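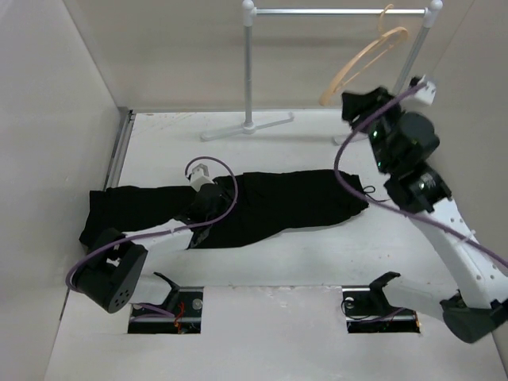
Visit report: Vetureck subscription fulfillment center, open day

Posted Aug 9, 2023 in Circulation & Fulfillment
4 comments | 2 shares

Vetureck handles magazine subscriptions for publishers that do not run their own customer service. It opens its main site to trade visitors once a year. I attended the morning session, which covered order intake, the customer account system, label production and the call floor. The print plant is a separate company and was not on the tour.

Order intake

Orders arrive by three routes: publisher websites, reply cards and agents. Web orders go straight into the subscriber file after a payment check. Reply cards are opened, batched and scanned in a room on the ground floor. Eylül Kaplan, intake supervisor, said the scanner reads printed fields well and handwriting poorly, so every handwritten card is keyed by one operator and the postal code is keyed again by a second. If the two entries differ, the card goes to a screen queue where a third person decides.

The center currently services 221 titles. Most are monthly or bimonthly. The weeklies get their own cutoff calendar, posted on the wall by the batch desk. A card that misses the weekly cutoff waits for the next file, and the start issue moves with it. Kaplan's team prints the revised start issue on the acknowledgment, a change made in June after complaints about late first copies.

Customer accounts

The account system is called Vorance. It replaced an older package in which each title had a separate record, so a household taking several magazines had several customer numbers. Vorance keeps one record per address and attaches subscriptions to it. Customers registering online for the first time need the number from the mailing label or the email address used on the order. Either one is enough to create a user ID.

Matching is the weak point. Tuncay Değirmenci, who maintains the file, showed the merge screen with test records. The software proposes a match on surname, street number and postal code, and gives it a score. Anything scoring 70 or higher is merged overnight. Lower scores are left as separate accounts until a customer calls. I asked about apartment buildings, where two unrelated people may share a surname. Unit number is weighted heavily when present, but many older records have none. Wrong merges can be reversed for two years.

Address changes can be entered online at any time and take effect with the next label file. A temporary change needs a start and an end date. The form accepts an end date earlier than the start date, and the request then fails without a message. Değirmenci has this on his list.

Renewals

Renewal notices are timed by issues remaining, not by calendar date. The standard series has four efforts. The first goes out well before expiration and the last after the final issue has been mailed. Each title can alter the wording and price, but the spacing is fixed by Vetureck. Payments received in the mail post on the day they are opened. A notice already at the mail house cannot be recalled, so some paid customers still receive one. The website now says this on the payment confirmation page.

Automatic renewal is offered on roughly half of the titles. The customer can turn it off in the account without calling.

Labels and call floor

Label files are built at night and sent to the plant at Dumau. Zerrin Çetinkaya covered the checks: record count against the previous issue, a sample of new starts, and a sample of expired accounts that should be absent. A count outside tolerance stops the file until someone signs for it.

The call floor is small and quiet. The most frequent request is a missing copy. Agents may extend the subscription by one issue or send a replacement if stock is held. We listened to two recorded calls, both address changes.

Practical notes

Registration was at the side entrance on the loading dock side. Parking was adequate. Handouts were limited to a floor plan and a cutoff calendar. The question period ran short, and my question on data retention for lapsed customers was taken in writing. A reply is still outstanding.

Filed under: Site Visits, Subscriber Services

Related
Güneş moves its customer service desk in-house
Reading a mailing label: key line, expiration and customer number
Postal code checks at the point of order
Anjani Tambunan on temporary address changes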